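Cliltel's cozy lighthouse adventure Heron gets a free expansion this April

If you spent any part of last winter rowing a small green boat between the islands of Heron, you'll be very glad to hear that there is more rowing on the way. Cliltel, the little studio behind the game, has announced that its first proper expansion, The Mitdale Lamps, will arrive in April on PC and consoles, and that it won't cost existing players a penny.

For those who missed it the first time around (and it did come out in an awfully crowded month, so we won't hold it against you), Heron is an exploration game about a lamp keeper's apprentice who travels from island to island, relighting beacons, fixing weather vanes and getting drawn into the gentle squabbles of the people who live there. It has a bit of climbing, a bit of puzzle solving and a great deal of standing on cliffs while the music swells. There's no combat, and the worst that can happen to you is a soaking. We were very fond of it, even with a map screen that seemed to have been designed by somebody who already knew where everything was.

The Mitdale Lamps takes the apprentice inland for the first time, up a long river valley named Mitdale, where the water is too shallow for the boat in places and you have to get out and pull it along by a rope. That sounds like a chore written down, but the ten minutes or so of footage that Cliltel put out with the announcement make it look rather lovely, with the rope going slack and tight as you pick your way over the stones and the boat bumping along behind you like a stubborn old dog. The valley has 8 new beacons to relight, each with its own mechanism, and the studio says they can be tackled in any order once you are past the first lock.

There's a new village too, Ochoa, which sits at the top of the valley and which the studio describes as the biggest settlement in the game. It's a market town, built in steps up the side of a hill, and it changes quite a lot depending on the time of day. Arrive at six in the morning and you'll find bakers and sleepy donkeys. Come back at dusk and the stalls have turned into a kind of open-air card club, complete with a brand new card game that you can play against any of the townsfolk who'll have you.

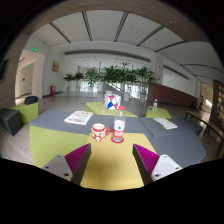

The card game has been given a surprising amount of love, judging by the developer notes. It uses a deck of birds, naturally, and the rules shift a little depending on the weather in the valley, so a hand that would win on a clear night might be worthless in fog. Cliltel says that it began as a joke between two of its designers and then slowly ate up most of an autumn. You can skip it completely if cards aren't your thing, and none of the beacons are locked behind it, but there are a few boat decorations and a rather handsome hat for those who stick with it.

Alongside the expansion comes a free update to the main game, and for plenty of us this might be the bigger news. The map screen has been redrawn from scratch! You can now place your own markers, write short notes on them and zoom out far enough to see the whole archipelago at once, all of which players have been asking for since launch week. The team says it went through 318 separate requests and bug reports about the map alone while working on the new version, and you have to feel for whoever was reading them.

Other changes in the update include a longer draw distance on consoles, an option to turn off the boat's sway for players who get seasick (our own reviewer was one of them, and finished the game in short sittings with the window open), larger subtitles, and a second save slot so that households can stop overwriting each other's apprentices. The fishing has been made slightly easier. There's also a fix for the well-known bug on the third island where the goat would walk out onto the sea and keep going, though the studio has kindly left the goat a small raft in memory of it.

As for how big all this is, Cliltel reckons that most players will see the end of the valley story in an evening or two, and that those who like to poke into every corner will get a good deal more out of it. The script for Ochoa and its people runs to over 600 lines of new dialogue, and the soundtrack has been extended with new pieces for the river, the town and the high moor beyond. The new music will be sold separately for anybody who would like to have it on while doing the dishes.

You'll need to have relit the beacon on the second island before the river opens up, so if you are coming to Heron fresh you should allow yourself a couple of hours to get that far. Saves from the original release will carry over without any fuss on every platform, the studio says, and your boat will keep whatever color you painted it. Players returning to a finished save can simply sail to the eastern edge of the map and look for the gap in the reeds.

Cliltel is also running a small test of the update on PC ahead of the release, with 479 places open to people who already own the game. Sign-ups are through the studio's newsletter, and places will be handed out by draw, so there's no need to set an alarm for it. The test covers the new map and the first stretch of the river, and stops at the gates of Ochoa. Progress made in it won't carry over to the finished version.

The Mitdale Lamps will be out in April as a free download for everybody who owns Heron. We'll have a full review closer to the time, once we have learned how to play cards in the fog.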